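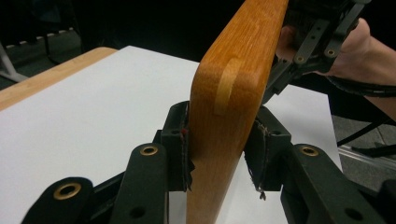 Photo: Clurkdale Bread Room

Ticket 106
Subject: Loaves pale on the left, dark on the right, and the display says everything is fine
Product: Cunska countertop bread oven, stone deck
Opened: August 28, 2024
Status: Solved
Category: Baking results / uneven heat

Original message

Hello! First of all, I love this oven. I teach small bread classes in Clurkdale and it has been on nearly every day since May, and the crust it puts on a plain white loaf still makes me stop and stare. So please read this as a note from a fan with a problem.

The problem is that my loaves have started coming out lopsided. The right side is a deep brown and sings when it comes out, all those tiny crackles. The left side is the color of a dinner roll. It's the same dough, same shaping, same basket, same everything. If I leave the loaf in until the left side looks right, the right side burns. If I turn it halfway, the color comes out closer, but I lose steam when I open the door and the ear doesn't lift the way it should.

The display shows the set temperature and holds it. No error code, no beeping. The fan sounds the same to me as it always did.

My normal bake is 34 minutes, lid off the whole time, steam tray filled at the start. Flour is Besnard bread flour with a bit of whole rye. I weigh everything on a Bornier scale that I check with a test weight, so I don't think it's the dough, but I'm happy to be told otherwise.

What should I look at first?

First reply from support

Thanks for the detailed write-up, and we're very glad to hear about the crackling. You've ruled out a good deal already. Lopsided browning with a steady display usually comes down to one of the following, and we'd like to take them in order of how easy they are to check:

The oven isn't level, so the steam tray pools at one end.
The door seal has lifted or flattened on one side.
The stone has shifted and is covering part of the air gap along the wall.
One of the heating elements is weak or out.
The temperature probe is fine but is reading only the good side.

Please start with the oven cold and unplugged. Put a level on the deck, front to back and then side to side. After that, run your finger along the whole door seal and tell us if any part feels flat, hard or loose. Please change only one thing between bakes, even though we know that's hard when there's dough waiting.

Customer log, level and seal

Got the level out this morning with great excitement. Front to back, perfect. Side to side, the bubble sat a little off center, with the left side low. I turned the left front foot until it came right and baked a test loaf.

Result: still lopsided. The bottom crust was more even than before, so I'm keeping the change, but the top was the same story.

The seal took longer. I wiped it down with warm water and a soft cloth and dried it. The gunk that came off was impressive. Most of it feels springy. Near the bottom left corner there's a stretch about as long as my thumb that doesn't spring back when I press it. It isn't torn.

I tried the paper trick, too, where you close the door on a strip of paper and tug. Everywhere else the paper held. In the bottom left corner it slid right out. I was so pleased to find something that I did it over and over.

Reply from support

The paper test is a great one to have done. A flat spot at the bottom left would let some heat and steam out, and it would cool that side a little. We're sending a replacement seal at no charge. It pushes into the channel by hand and doesn't need glue.

We don't think the seal explains all of it, though. A short flat spot will normally give you a pale corner, and you're describing a pale half. While the seal is on its way, could you do the sugar test or the bread slice test? Either will show us a map of the heat.

For the bread slice test, cover the deck with plain sandwich bread, edges touching, and preheat the oven empty before you load. Toast until the darkest slice is a medium brown. Then lay the slices out on the counter in the same pattern and take a note of which ones are pale.

Customer log, the toast map

This is the most fun I've ever had with a support ticket. My students were here and we did it together. One of them suggested marking the underside of each slice with a food pen so they wouldn't get mixed up, which was smart, as the first batch went straight into somebody's mouth before I could lay it out.

What we saw:

Right side, front to back: even medium brown.
Middle: a shade lighter, even.
Left side, back: pale gold.
Left side, front: hardly toasted at all.

I also bought a cheap oven thermometer and hung it on the left, then moved it to the right after the oven had settled again. The left reads 40 degrees Fahrenheit lower than the right. I repeated it with the thermometer starting on the right, in case it was just slow to warm up, and got the same gap.

So it isn't my shaping! I had started to wonder. I've been teaching people to build even tension all the way around a loaf and then pulling these sad half-tanned things out in front of them.

One more note in case it helps. I always load from the right, as the counter is on that side, and the loaf slides off the peel toward the left. I've been a bit rough about it lately. Could I have bumped the stone?

Reply from support

Yes, you could have, and we think you've found it. The stone in this model sits on ledges with a gap down each side wall so that hot air can rise from the lower element. If it slides to the left, it closes that gap. The right gap doubles in width, and most of the rising air goes up that side. The probe is mounted at the back right, so it's sitting in the warm stream and reporting that all is well.

With the oven cold and unplugged, please look down the left side of the stone with a flashlight. If it's touching the wall, lift it out with both hands (it's heavier than it looks), wipe the ledges and set it back in the center. There should be small raised stops on the ledges at each end. Check that they aren't buried in burnt flour or cornmeal, as the stone can ride right over them when they are.

Then heat to your normal setting, wait the full preheat time, and repeat the thermometer reading on both sides.

Customer log, the stone

Found it! The stone was tight up against the left wall. I couldn't have slid a sheet of baking paper down there. When I lifted it out, the stops on that side were completely packed with black cornmeal. I took it all off with a wooden spoon handle and a dry brush and there they were, two neat little bumps I'd forgotten existed.

I put the stone back in the center and gave it a push from the right with about the force I use when loading. It stayed put.

Thermometer after a full preheat: left and right now match as closely as I can read the dial.

I haven't fitted the new seal yet, as it hasn't come, so this is the stone on its own. I baked one loaf, my standard white with rye. The color is even all the way around. The ear lifted. There's one slightly paler patch low on the left at the front, and I'm blaming the flat spot on the seal for that.

Reply from support

Wonderful news, and thank you for holding off on the seal so that we could see the difference. The pale patch fits what you found with the paper strip.

When the seal arrives, start at the top center and work down both sides, pressing it in a little at a time. Don't stretch it. If you have extra length at the bottom, it's bunched up somewhere along the way, so ease it along with your fingers before you think about trimming. Run the oven empty once before you bake. There may be a slight rubbery smell on that first run.

For cornmeal: many of our bread bakers switch to rice flour or a sheet of baking paper on the peel. Both leave far less behind.

Customer log, the seal

Seal is in. It went as you said, except that I did have extra length at the bottom and very nearly reached for the scissors. It was bunched at the top right corner. Paper strip test passed on every side.

I've now baked 3 loaves in a row without turning any of them. All even. The bake time hasn't changed, and I've stopped opening the door early to check, so the steam stays where it belongs.

I switched to rice flour on the peel. It slides beautifully, even with a wet dough, and I'm annoyed I didn't try it years ago. The habit I've had more trouble with is the loading. I've moved the cooling rack to the other side of the counter so I'm standing straight in front of the door now, and the loaf goes in with a short flick instead of a shove.

For anyone who comes across this ticket later, my routine at the end of a baking week is now:

Oven cold and unplugged.
Brush the deck toward the front and catch the crumbs in a dustpan.
Flashlight down both sides of the stone.
Clear the stops.
Wipe the seal with warm water, dry it, press along it with a finger.

I also showed the class the toast map from before next to a new one. They asked if we could do the same with the home ovens, so everyone is bringing a map of their own next time. I can't wait to see them — I suspect there are a lot of crooked racks in this town.

Closing note from support

Marked as solved. Cause: deck stone shifted left, side air gap closed, stops packed with burnt cornmeal. Second cause: door seal flattened at the bottom left. Parts sent: door seal. No fault found with elements or probe.

We've asked for the check of the stone stops to be added to the care page, with the flashlight step. If the gap between left and right comes back, reply to this ticket and it will reopen.

And please do send us the toast maps.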